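Last Ball

Ketsara had one token left and the machine ate it.

"Hit it," Clive said. "Left side. Lower."

She hit it. Nothing. She hit it again and the lane coughed and the balls came down the chute, clack clack clack, all of them brown and chipped and smelling like pennies. Best sound in Amarholm. Only sound, in July, after the ferry quit for the night.

The Jia Arcade closed at ten. It was twenty to. Kaiwen Bai was up on the board with 30 straight games over the line and his name in red marker, and he was leaning on the change machine eating fries like a man who owned the pier.

"You need a 4-ball run," he said. "In the top ring. You know that, right?"

She knew that.

First ball. Too hard. Jumped the rail, rolled under the pinball. Clive went down on his knees after it, sixty-eight years old, cursing.

"Leave it!"

"It's a house ball. They charge me for it."

Second ball. In. Top ring. The bell went and a kid at the claw game turned around.

Third. In.

Kaiwen quit chewing.

She thought about her uncle's place then, don't ask why. The front room up the hill, where she'd practiced all winter with rolled up socks and a soup pot. Bank shot off the baseboard, soft wrist, let it die. Her uncle yelling from the kitchen. Shiyu Lei from downstairs yelling at her uncle. 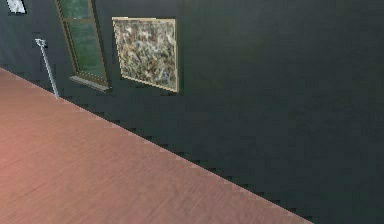 The front room. Plank floor, dark wall.

Soft wrist. Let it die.

Fourth ball. In. Fifth, in. Her hand was shaking so she wiped it on her jeans, which didnt help.

"That's luck," Kaiwen said.

"That's three," said Clive, from under the pinball, who could not see and had miscounted. "Wait. What's that?"

"Four, Clive."

"Four!"

People came over. Not a crowd. The two girls from the fudge counter, Yichen Cao with his mop. Yichen ran the Uken, the old driving game by the door, and thought anything with balls was for tourists, but he stood there and held the mop still.

Score said she was 2 points short. One more, any ring, even the gutter ring, even a bad one. She could of dropped it in.

She went for the top.

Up the ramp, good line, good speed. Caught the lip. Went round. Went round again, slow, the whole arcade listening to it, and then the lights went out. All of them. Pier, fries stand, Herach Street right up to the church.

Dark. The sea. Someone's soda hitting the floor.

"Did it go in?" Clive said.

Nobody answered. Kaiwen had his phone out for a light, pointing it at the rings, at the cage, at her face.

"Put it down," she said.

"I'm just looking."

"I know. Put it down."

She walked home in the dark with her shoes in her hand. Didn't wake her uncle. Lay down on the sofa, the whole length of it, still hearing that ball.
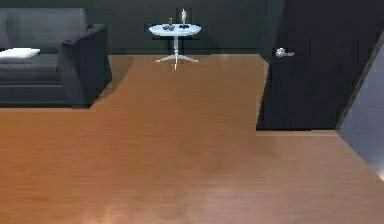
The sofa, dark gray, square at the arm.

Round. Round again.

At six the power came back and the fridge started humming. She got up and looked for her shoes. Clive would be down there by seven, he always was, and he'd have the cage open before the boards were swept, and he'd know.

She was halfway down the hill before she saw him coming up it, out of breath, one fist closed around something the size of an orange.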